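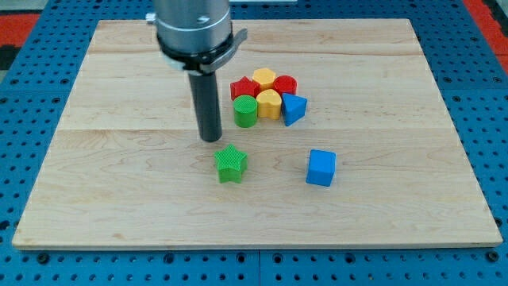
Lolden Shape Blocks
Colorful plastic blocks for sorting, stacking and pushing around the table
Item no. 3535

We have carried a good many block sets over the years, and the Lolden shapes are the ones that keep finding their way back out of the cupboard in our own house. They are chunky, cheerful things with flat tops and straight sides, made of plastic in bright, plain colors. Stars, hearts, hexagons and round cylinders are all in the family, and the same color turns up on more than one shape (a red star and a red cylinder, for instance, or a green star and a green cylinder), so you can sort the set one way in the morning and a completely different way after lunch.

That was what won me over, I must say. My youngest spent a whole September putting every red block on one side of the table and everything else on the other, and then one day she looked at the two stars and decided they belonged together after all! We had a long discussion about it. The cylinder was not consulted.

The shapes

The star is usually the first one people pick up. The points make it easy to tell by touch, and it is a nice one to hide under a dish towel for a guessing game. The heart has its two rounded lobes at one end, so it has a clear front and back, and older children enjoy giving each other directions with it: turn the heart to face the window, put the heart in front of the hexagon, and so on. The hexagon gets overlooked a little, poor thing, but set one flat side against another block and it will sit there very neatly. And the cylinder is a cylinder — stand it up and it's a tower, lay it down and you'll be fetching it from under the sofa.

Because the tops are flat, you can build upward as well as outward. I wouldn't promise you a skyscraper, but a star on a hexagon makes a very respectable castle.

A board to play on

Most customers ask us what to put underneath, and my answer is always the same: something pale and plain. The colors stand out so much better on light wood than on a patterned rug, and the blocks slide more easily too. We like a simple rectangular board with a bit of grain showing. If you have a big cutting board that has retired from kitchen duty, give it a good scrub and use that. Otherwise our friends at Priedītis make a lovely light one, sold separately as item no. 693, and it fits nicely on a small table with room left over for elbows.

Start with a handful of blocks in the middle, close together in a couple of short rows, and leave the rest of the board clear. Small children do better with some open space to move things into. Then ask for one block at a time, by color, by shape, or by both once they have the hang of it.

Looking after them

Wipe the blocks with a damp cloth and a drop of dish soap, then dry them with a towel. Please keep them out of the dishwasher and off the radiator. A wooden board wants even less water than the blocks do, just a quick wipe and then standing on its edge until it has dried through.

From our customers

"We use ours at the kitchen table nearly every day. My son calls the hexagon 'the stop sign' and I have given up correcting him." — Gintarė Vītola

"Bought for my grandson and now I have to buy a second lot for his sister. Good strong colors. I would have liked a bag to keep them in." — Raimonds Kuusk

Mr. Kuusk has a point about the bag. We now stock a cotton drawstring one from Fokia, item no. 247, and it has plenty of room for a set.

Ordering

The blocks are sold as a mixed set, and the mix of shapes and colors can vary a little from one delivery to the next. If you have your heart set on a particular piece, leave us a note with your order and Priit Vanags in our packing room will have a look through the shelves for you. He is very patient about it. Parcels normally leave us within 2 working days.

Blocks that don't suit may come back to us unused in their box, and single replacement blocks are available on request, so do write to us if a star has gone missing behind the piano.

Brindico Toys and Table Games
Page updated 14 Dec 2020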